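Review: the Getero finger pad and wrist camera kit, after a winter of daily use
Posted Dec 10, 2019 by Lech Adamczyk

I've had the Getero kit on our bench arm since February and I've been meaning to write it up for ages, mostly because every time I mention it to someone they ask the same questions. So, the long version. Short version first: I love it, I'd buy it again tomorrow, and there are a couple of things I'd fix if they handed me the drawings.

What you get for your money is a set of replacement finger pads, a wrist mount, the small camera that sits in it, a cable, a bag of screws and a calibration card. No driver, no thread locker, so have your own ready. Ours went on a Senico arm that has been passed around the building for years and has the scratches to prove it. It sorts mixed household odds and ends out of a tray, all day, and Aino Saarela and I share the job of keeping it honest.

Fitting took 70 minutes the first time, and most of that was me being fussy about the cable. The mount goes on before the fingers. The booklet shows it the other way around and if you follow the booklet you'll be taking the fingers off again, as Colton Hiebert found out on the second arm. Run the screws in by hand until they seat, then snug them up a little at a time, going from one to the next and back. The plate is stiff and it will sit crooked quite happily if you crank one side down first. Thread locker on the mount screws, none on the pads - you want those off every few weeks for cleaning.

The cable is where I'd spend the time. Leave a loop of slack at the wrist, then turn the last joint slowly through its full travel by hand, both directions, power off, and watch the loop as it goes. If it goes tight anywhere, let out more. If it flops down where the fingers close, take some back and tie it again. I ended up with a colour of electrical tape on the cable jacket to mark the right spot, and now putting it back after a service is a two minute thing instead of a guessing game!

Calibration is easy, really easy, and I say that as somebody who has sworn at a lot of calibration cards. Lay the card flat in the centre of the work area, start the routine, keep your sleeves out of it. The old Drallorix mount we had wanted the card moved by hand between every single pose. The Getero routine moves the arm for you and tells you plainly at the end whether it's happy.

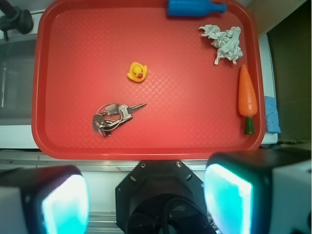

One habit I picked up from Aino: do the calibration with your real work surface in place and your real lights on. We'd been doing ours on a bare board, then sliding the tray in afterward and wondering why picks were landing a hair high. The tray floor isn't the bench top (obvious once you've said it out loud), and anything glossy behaves differently under the overheads than it does at your desk by the window. Since we changed that, I've only had to recalibrate after a bump or a pad swap.

Pads next. They're grippy without being sticky and they wipe clean with a damp cloth. Don't use solvent on them. Faustine Boyer tried a little on an old pair to see what would happen and the surface turned to something like licorice. We changed our first set after 61 shifts, when small hard things like keys began to twist in the grip, and soft stuff was still fine at that point, so how long yours last will depend on what you're picking. Metal edges are the killer.

Maintenance otherwise is pretty light. At the start of each shift I wipe the lens and the pads, open and close the fingers a few times and listen. A healthy pair closes with one dull sound. If you hear two, a pad isn't seated, so pull it and check for crumbs in the slot. At the end of the month the mount screws get a check with the driver, and I look over the cable for shiny spots where it has been rubbing.

Now the grumbles. The spare screws are a slightly different length from the fitted ones, and mixing them up will have you chasing a wobble all afternoon. The connector cover is fiddly with cold hands, and our shop is not warm before noon. And Fekete, who handle the parts on our side of the country, took 3 weeks to send pads, so order your second set along with the kit. Efa Gough on their phone line was terrific, mind you, and walked me through a firmware hiccup without once asking if I'd turned it off and on.

If you're already running a tidy older mount that holds its calibration, I wouldn't rush. If you're on the Drallorix, or on something held together with cable ties - go for it. I've got a second kit going on the spare arm next, booklet firmly shut, and I'll add a note under this review once that one has some hours on it.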